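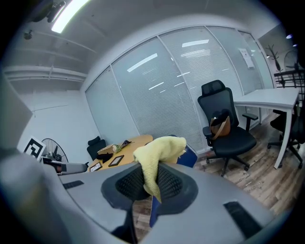
Fire door and escape route check, second floor
Pearce House, tenant areas
Checked 15 Sep 2018. Next check due December.

Marks used: OK, ACTION, N/A. Comments go under the item. Anything marked ACTION stays on the sheet until it has been signed off.

1. Final exit doors open fully without a key
OK
East door is stiff for the last few inches. Hinges oiled, no further work needed at present.

2. Stair doors close on their own from any position
ACTION
West stair door stops short of the latch when let go from half open. Closer to be adjusted. If it still fails after that, fit a new one and keep the old arm for spares.

3. Gaps at door edges and head
OK
All within limits. Widest gap is at the top of the store door, lock side. Measure this one again next time.

4. Smoke seals in place and not painted over
ACTION
Seal missing from the lower part of the kitchen door. Cavari have the profile in stock and will cut to length. Please don't use the self-adhesive strip from the cupboard, it is draught strip.

5. Clear width of corridors
OK
Narrowest point is 885 mm, by the radiator outside the Skenutus office. Door width on the same stretch is fine. The notice board there must not be swapped for a deeper one.

6. Nothing stored on stairs or landings
ACTION
Flattened boxes on the half landing again. Moved to the bin store during the check. Same comment as last time.

7. Doors not wedged or propped
ACTION
Two wedges removed, both from the kitchen door. If people want it open in the day it needs a hold-open device linked to the alarm. Narura have been asked for a price.

8. Exit signs lit and visible
OK
Sign above the east door has a faded cover, still readable. Replace when the lamp is next changed.

9. Emergency lights, short test
OK
All 38 fittings came on. Fitting 7 was slow to show green on its charging light afterwards, so look at it first at the full test.

10. Call points unobstructed
OK
Coat hooks next to the west call point have been taken down. Holes still to be filled.

11. Extinguishers on brackets, pins and tags in place
OK
Service labels all in date. Bracket in the print room has one loose screw, tightened.

12. Plant room door locked
OK

13. Refuge point intercom
N/A
None on this floor.

Carried over from last sheet: vision panel in the west stair door, small chip to one corner. No change. Leave on the list.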